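Molefe Opens Its Repair Counter to Walk-In Customers This January

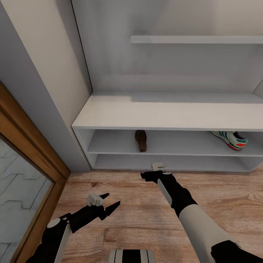
Hi, it's Refilwe Hlongwane from Molefe, and I get to write the announcement this time, so please bear with me if it runs a little longer than our usual ones. Starting in January, our shoe repair workshop on Imgate Street will take walk-in customers at the front counter, every day we're open, from 7 in the morning. Until now you had to book by phone or drop your shoes with one of our partner stores and wait for the van. I've wanted to change that since I joined, and I'm so happy to finally be telling you about it! We mend heels, soles, zippers, straps, torn linings, split seams and most of the other sad things that happen to footwear between the front door and the bus stop. If you've got a brown leather pair sitting on the shelf of a white shoe cabinet, still glossy on top but going thin underneath, bring them in and we'll take a look while you wait.

A bit about us, for anyone who's new. Molefe started as a one-bench shop doing mostly work boots, and we still do a lot of work boots. These days there are 17 of us, split between the benches, the counter, the van and the little office at the back where I sit next to the dye cupboard (my coat has never recovered). We fix shoes for people in the neighborhood, and we also do the repairs for Jerico, the shoe store two streets over, which has been sending us its customers' returns and resoles for years. That arrangement stays exactly as it is. If you bought your shoes at Jerico and you like dropping them there, keep doing it.

So what's new? The counter, mainly. We knocked out the wall between the old storeroom and the front, put in better lights and moved two benches forward so the person who takes your shoes can turn around and ask the person who'll be fixing them. Before, I'd write "heel feels funny" on a tag and somebody in the back would have to guess what that meant. Now you can say it to them yourself. You can even put the shoe on and walk up and down for them, and plenty of our booking customers did just that when we let them try the new setup.

Small jobs will be done on the spot whenever there's a free bench. Heel tips, new eyelets, a stitch or two on a strap, stretching across the toes — that sort of thing. Bigger jobs stay with us for 7 days. A full resole takes time, and the glue wants to be left alone, so please don't ask Ruan to hurry it. He'll be very polite, and he'll still say no.

Speaking of Ruan: Ruan Coetzee is our head of repairs, and he's been at the bench longer than anybody else here. I asked him for something I could put in this release and he gave me this, which I'm passing along word for word:

"People come in when the hole is already through to the sock. Come in sooner. If the heel is worn down on one side and you can feel yourself leaning, it's a cheap job. Leave it another winter and I'm rebuilding half the shoe. I'd like to see more people for the cheap job."

He's also asked me to mention salt. If you walk on salted sidewalks, wipe your leather shoes with a damp cloth when you get home, let them dry away from the radiator, and then put some conditioner on. Don't set them on the heater to speed things up, the leather goes stiff and then it cracks across the bend. We see so many of those in late winter and there's only so much we can do for them.

Along with the walk-in counter we're bringing out our own conditioner, which we've been mixing for our own use for ages and never gave a proper name. It's called Marisen now. It comes in a flat tin, in neutral only for the moment, and it's the same stuff we rub into every pair of smooth leather shoes before it goes home. Please keep it off suede! For suede we've got brushes and a block eraser at the counter, and whoever's there will happily show you how to use them on your own shoes so you don't have to guess.

We're also starting something I'm really fond of, the Second Pair shelf. Every year we end up with shoes that were repaired and never picked up. We call, we write, we wait, and eventually they've been here so long that the tags fade. After a final reminder to the owners, those shoes will be cleaned up and offered on a shelf by the door for the price of the repair and nothing more. At last count we had 232 pairs in the back waiting on their people. If you think one of those might be yours (no judgment, I once forgot a pair of my own here, and I work here), please call us before the end of January and we'll go looking. A description helps. "Black" doesn't help much.

Kids' shoes get a mention too. Parents often tell us it isn't worth fixing something that'll be outgrown by spring, and sometimes that's true, and we'll tell you so. But a strap that's popped off or a toe that's started to gape is usually a quick one, and if there's a younger brother or sister next in line, it can be worth it. Bring them along and ask. Asking is free, and there's a stool at the counter that's the right height for a small person who wants to watch the stitching machine.

For the opening we're doing free heel checks all month. We'll look at the heels, the sole and the stitching and tell you what we'd fix now and what can wait. We'll write it on a card with the price, and the price on the card is good for 80 days, so you can go home and think about it. The first customers through the door each morning will also get a tin of Marisen while our opening batch lasts. I'd love to promise one to everybody, but the tins only come so fast.

You don't need an appointment or a receipt, and it doesn't matter where the shoes came from. We do ask that you give them a quick wipe first and take out any insoles you've been prescribed, so they don't get mixed up with somebody else's. Boots with a side zipper are welcome. Ski boots aren't, sorry, we don't have the parts. Bags and belts we can do if the problem is stitching or a buckle, and if it's anything fancier, ask at the counter and we'll say whether it's something we can handle.

If you write for a local paper or a neighborhood newsletter and you'd like to come see the benches, please do. Mornings are best, before the lunchtime rush, and Ruan has agreed to be interviewed as long as he can keep working while he talks. I can set you up with a time and a cup of coffee, and you're welcome to bring a pair that needs work.

Press contact: Refilwe Hlongwane, Molefe, Imgate Street. Call the shop and ask for me, or leave a message with whoever picks up at the counter and I'll get back to you the same day.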